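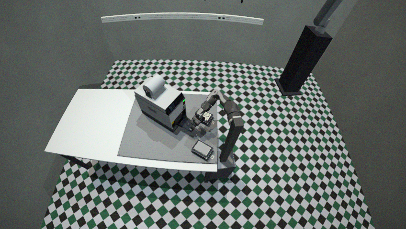 Bristavetti bench simulator: a term with our after-school robotics club

I run a robotics club for sixth formers, and in April we finally gave up fighting over our one real arm and tried the Bristavetti simulator, with the lab bench add-on from Plesora. There are 11 of us counting me, and I must say I went in expecting to be back on the real thing within a fortnight. We've stayed with it all term!

The task we picked is plate handling. You get a robot arm at the end of a white table, a boxy lab machine with a tray at the front, and a couple of black holders on a grey mat, and the students have to write the moves that carry a plate between holder and tray without clouting anything on the way. It sounds dull when I put it like that, but they were hooked by the first tea break (and there was cheering, which our neighbours in the chess club did mention).

Setting up took me 2 evenings, mostly because the guide skips over the bit where you tell it which folder your scenes live in. Once past that, it ran on every one of our school laptops, even the old Lodport ones with the sticky hinges, though those do get rather warm.

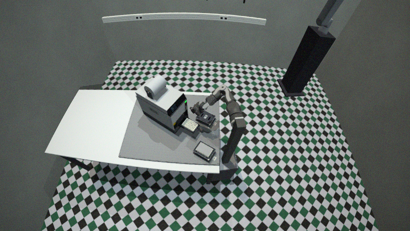 The approach angle was what caught most of my lot out. They'd bring the gripper in low and straight, clip the rim of a holder, and have to start the whole run again. Being able to rewind and look from another side is a lovely feature, and I only wish the camera controls weren't buried three menus deep. The shadows are good enough to help you judge height, too.

My grumbles are small ones. The checkered floor makes my eyes swim after an hour, and I haven't found a way to change it. Saving is slow. The club licence covers 3 teams, so we've had to share, and when I wrote to ask for a fourth it was Bhuiyan, the reseller, who replied, very kindly, to say they'd look into it. I'm still waiting, but we've put our names down for the regional contest anyway and the teams are practising on Plesora's second bench layout now.

Four stars from me, and five if they sort out the saving.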